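Feltell Site Consultative Meeting
Automation of fruit handling, Kustham room
Minutes, 30 Dec 2018
Chair: Kulsoom Arain
Apologies: night shift delegate

1. Previous minutes
Accepted with one correction. Item 4 should read "re-graded", not "retired".

2. Status of Magsi cell
The Magsi cell remains on target to take over single-piece plating from October. Demonstration work by hand-held gripper continues on the day roster. 1,757 grasps have been logged and 71 were rejected at review, mostly for slippage on glossy skins. Rejected grasps will not be repeated unless Flamari asks for them. K. Arain asked that pad wear be recorded per shift and not per week. Agreed. 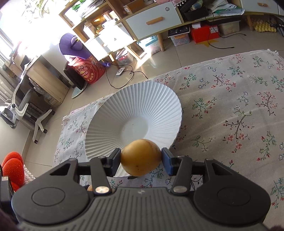 Item 2: single fruit held between the gripper pads, fluted plate behind.

3. Changes to duties
Six packing positions will be re-described as handler-demonstrator. Base rate is unchanged. Delegates sought an allowance for demonstration hours, as the gripper is held at arm's length for long periods. Management to respond in writing. Until then, continuous gripper time is capped at 8 minutes, followed by a rotation to other duties.
The delegates noted that experienced packers judge ripeness by feel and that this is lost through the tool. Flamari confirmed the cell will not grade. Grading stays with staff and is to be listed in the new position description.

4. Mixed bowls
Mixed bowls are harder than single fruit. Small citrus sits against larger pieces and the jaws need clearance on both sides.

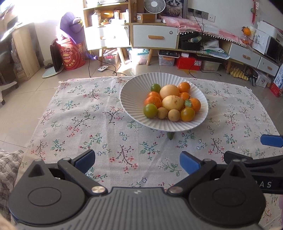 Handlers are to choose their own pick order and are not to be timed on it. A request to display individual grasp counts on the line monitor was declined. Counts will be held by cell only and will not be used in performance reviews.

5. Training
Over half of the packing staff have completed the induction. Remaining sessions to be held in paid time. Casuals are to be included, which was not clear in the earlier notice.

6. Actions
Management: written reply on allowance.
K. Arain: pad wear sheet, revised position description.
Flamari: grip force limits for soft fruit, in plain language, for posting at the cell.

Meeting closed. Next meeting date to be circulated.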